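The Yellow Piece

On Wednesday, at 4 in the afternoon, the left gripper at Velel closed by itself.

Radymyr Ostapchuk was holding it. He felt the handle pull against his palm, as when a dog hears something in the street. The fingers shut on air and stayed shut. He did not say anything. He laid it down on the table and wrote the time on a piece of tape.

Tymoshchuk came to look. She had built the motor control for Uvico, the first customer, and she did not like tape.

"You squeezed it," she said.

"I was reading a message from my sister."

"Then you squeezed it while you were reading."

She opened the log. There was a command to close, clean and correct, with his session number beside it. The machine was sure that he had asked for it. Radymyr read the line two times and began to doubt his own hand.

They decided to repeat the work until it happened again. He put on the backpack, took one gripper in each hand, and bent over the white table. The task was simple: the yellow piece must be picked up and passed across. Tymoshchuk sat with the log and called out every command before it reached him.

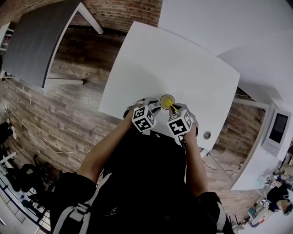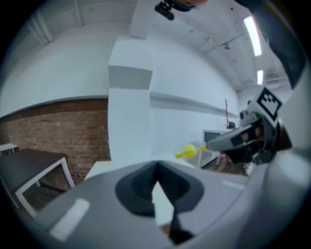

Both grippers at the white table, with the yellow piece.

In the first hour there was no fault. In the second hour his shoulders hurt, and he began to pass the piece very gently, as one gives a coin to a child.

"Close," said Tymoshchuk.

"I did not close."

"It says close."

The left fingers snapped together. His thumb was not between them, but it had been there a moment before, and he looked at it for some time.

She found the cause at 9 in the evening. The left gripper was repeating an old command from its memory, one that had never been cleared. He had really given it, in October, on some day he could not remember. It had waited all these weeks and then it had obeyed him.

"So I did ask," he said.

"Once," said Tymoshchuk. She pulled out the battery and wrote DO NOT USE on his tape, under the time, in much better letters than his.

He still held his thumb in his other hand when they went down to the street.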